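How to look after a pale wooden table top

I've had light wood in the kitchen for years now, and I do get asked how I keep it nice, so I've finally sat down with a cup of tea to write it all out. It isn't difficult, I promise, and most of it is the sort of thing you can do on a Friday evening with the radio on.

What you need

Two soft cotton cloths (old pillowcases are lovely for this), a bowl of lukewarm water, a small squirt of washing-up liquid and a tin of clear furniture oil or wax. I use the Flendum one, but any clear one meant for tables will do. Check first what finish you have, though. If yours is lacquered or varnished you can stop after the drying, as oil will only sit on top and go sticky.

Cleaning

Clear everything off, and I do mean everything, fruit bowl included. Brush away the crumbs, then dip a cloth in the soapy water and wring it out until it hardly drips. Wipe along the grain in long, easy strokes, and slow down where the lines bend round a knot, following the curve if you can. Go over it again with plain water and dry it straight away with the second cloth.

Now crouch down a little and look across the top towards the window. Pale wood hides smears terribly well from above, and a low look shows up dull patches and any specks you've missed.

Grain lines and their curves on a pale top:

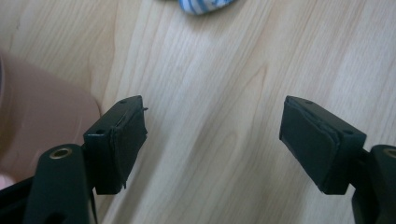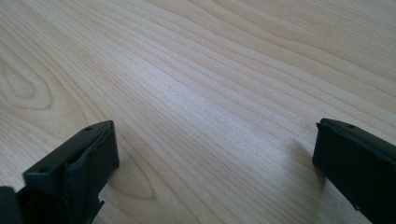

Oiling

Leave the table overnight before you oil it. Put a little on a clean cloth, less than you think you want, and work it in along the grain from one end to the other. Wait 5 minutes, then buff off whatever is left (my first go at this was far too generous and we had tacky elbows for a week!). A second thin coat the next day is plenty.

Do lay the oily cloth out flat outdoors to dry before you throw it away, as a scrunched-up one can heat up and catch fire. I oil mine every 6 months or so, a bit sooner if water stops beading on it. Hot pans still go on a trivet, always.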